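Workshops > Fastthorpe > About us

Search this site Enter keyword Go

About Fastthorpe

Fastthorpe is a shared workshop for people who build robots in their spare time. We have one large room, a back office with the 3D printers in it, and a small parts store that is open whenever the room is. Members pay by the month and come and go with a door code.

The workshop was started by Kibet Sang, who had been building a single arm in his garage and ran out of garage. He put up a notice at the hardware store in August asking if anyone wanted to split the rent on a bigger place. Four people answered. Today we have 21 members, most with day jobs that have nothing to do with robots.

What we build

Our main shared project is Coltari, a two-armed robot that works at a table. We use ordinary household things as test objects. Handling a soft item with a zipper on it is a different problem from handling a rigid one, and the grip has to suit both.

Fingers take up more of our time than any other part. They wear, they slip, and everybody has an opinion about the shape. Members draw their own versions and try them on the arm. Textured pads on the inner faces have been the subject of a lot of Monday evenings.

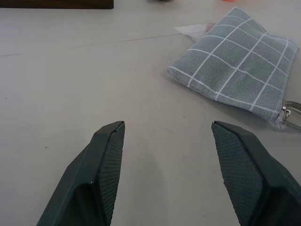
Green fingers open over the table, with the checked pouch behind.

Xavier is the control software, written by members and kept on the workshop server. It runs the arms and logs every session. New members usually start by reading logs, then move on to running the arms with somebody next to them. Nilden is the smaller project, a single arm meant to be built at home on a kitchen table. The parts list is kept under 500 dollars and we update it when prices change.

Two arms on one object is the current work on Coltari. Long, thin items are the hard ones. If one gripper moves ahead of the other, the item twists or gets pulled out, and the timing between the sides has to be set with care.

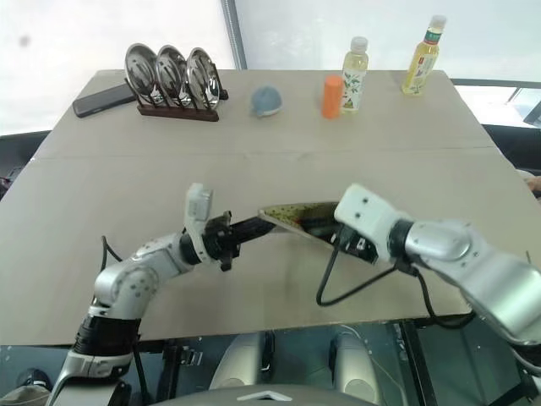
Marisol wrote to us that she had spent a whole winter on the same problem at home, and that slowing both arms down did more for her than any change to the grippers. We have since added a slow mode to Xavier and it is now the default for two-arm work.

Joining

Come to an open evening first. You don't need a project of your own. Safety training takes 2 hours and has to be done before you use the arms. Bring closed shoes and tie back long hair. The next training session is on 7th November.

Recent items

Nilden parts list, updated
How to book time on Coltari
Printer settings for gripper fingers
Reading a Xavier log
Open evening notes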